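Brevik: Endale Edition
PC download
Base game and expansion in one package

Brevik is an online survival shooter for up to 40 players per match. You land on the island with no gear, search houses and farm buildings for supplies, and try to be in the last squad standing. The Endale Edition includes the full base game, the Endale map, and every balance update released through November.

Game modes

Solo, pairs and squads of up to 5 are open at all times. Ranked play unlocks once your account reaches level 5. Private matches can be set up by any player who owns the Endale Edition, and guests with the base game can join them on the original map only.

A standard match on the original map has three supply drops. Endale has 2, both in the second half of the match, and the playable area closes in faster. Vehicles are limited to bikes and small trucks.

The Endale map

Endale is smaller than the first map and has far more indoor space. Most of the fighting takes place in row houses, a school and a flooded rail station. Doors can be barred from the inside, and footsteps carry through floors and thin walls, so a headset helps.

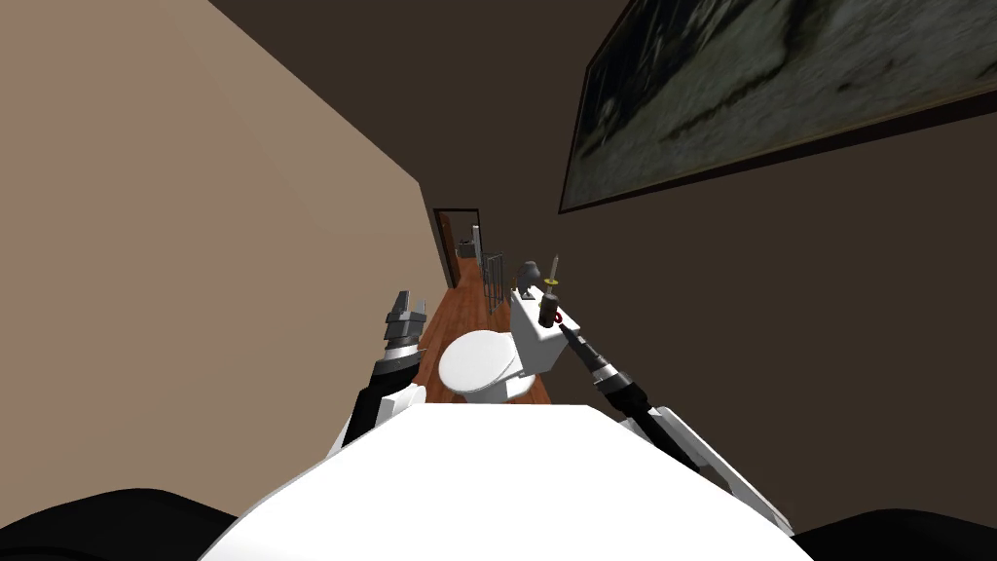 Close quarters took some getting used to, Anel Xaba wrote in a player review, and the shotguns felt too strong in the first week, but the patch that cut their range fixed most of it. The same review gave the map four stars and asked for a larger stash.

The stash has since been raised to 193 slots for all accounts. Items already stored stay where they are.

Characters and outfits

You can build a character from scratch or pick one of the presets. Outfits change how a character looks and have no effect on armor, speed or hit area. All outfits in the Endale Edition can be earned by playing. There are no paid loot boxes. The Skulus outfit set is sold separately and is not part of this package.

Accounts and cross-play

A free Fasstead account is required. It holds your progress, friends list and purchases. If you already play Brevik, sign in with the same account and the Endale content will be added to it. Ranked seasons are shared between both maps. Cross-play with consoles is on by default and can be turned off under Settings, Network — this will make wait times longer in some regions.

Cheating reports are handled through the match history screen. Select the match, then the player, then Report. A ban covers the whole Fasstead account, including any other games on it.

System needs

Storage: 40 GB free
Memory: 16 GB
Internet: broadband connection required at all times
Controller: supported, can be remapped
Languages: English, French, German, Spanish (text only)

What you get

Brevik base game
Endale map
2 starter outfits
Private match hosting

Refunds

Refunds are available within 5 days of purchase if the game has been played for less than two hours. Starter outfits are removed from the account when a refund goes through.

Page updated Fri 16 January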